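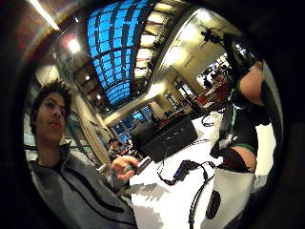
Gilberto Villca wrote to ask whether he could join if he'd only ever finished one jigsaw, and that was a farmyard one when he was six. Yes, Gilberto, of course you can! I get that question so often that it made me sit down and write the rest of these out too.

Stollura jigsaw lending by post - your questions

Last updated: 2021-12-26

How does the lending work?
You pick a puzzle from the list, I post it, you do it (or give up on it, I don't mind) and you send it back in the same box. One at a time, please. I used to let people have three and the hall cupboard never recovered.

What does it cost?
£5 a puzzle plus the postage. I don't do a yearly fee, as I know I'd forget to ask for it.

How long can I keep one?
A month is fine. If it's a big one with a lot of sky in it, drop me a line and have longer. Kaja Baranauskienė kept the Gerkside harbour puzzle from November right up to Christmas and sent it back with a lovely card, so you see I'm not fierce about it.

What sizes have you got?
Mostly 1,000 pieces. There are a few smaller ones for children and one odd old thing with 1,627 pieces, which came from a house clearance in Dolan and has no picture on the lid at all. People either love it or never speak to me again.
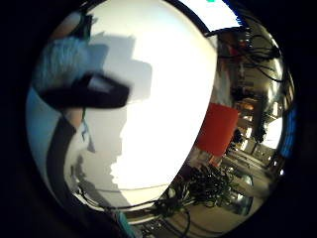 The white wall, with a shadow on it.

Do you check that all the pieces are there?
I weigh every box on the kitchen scales when it comes back and compare it with the weight written under the lid. It won't catch one tiny missing piece, I'm afraid, so if you know there's a gap, put a note in. I'd much rather be told.

What if I lose a piece?
Look in your slippers first, then down the side of the chair, then in the hoover bag (sorry). If it's really gone, tell me which bit it was and I'll mark it on the lid. I don't charge for one piece. If the dog has had a whole corner, we might need a little chat.

Should I take it apart before I send it back?
Yes please, right down to single pieces - leaving the edge joined up is cheating for the next person. Pop them in the cloth bag, not loose in the box.

Can I give you my old puzzles?
Yes, if they're complete and don't smell of smoke. I've got plenty of cottages and kittens just now, but I'd love more maps and old railway posters.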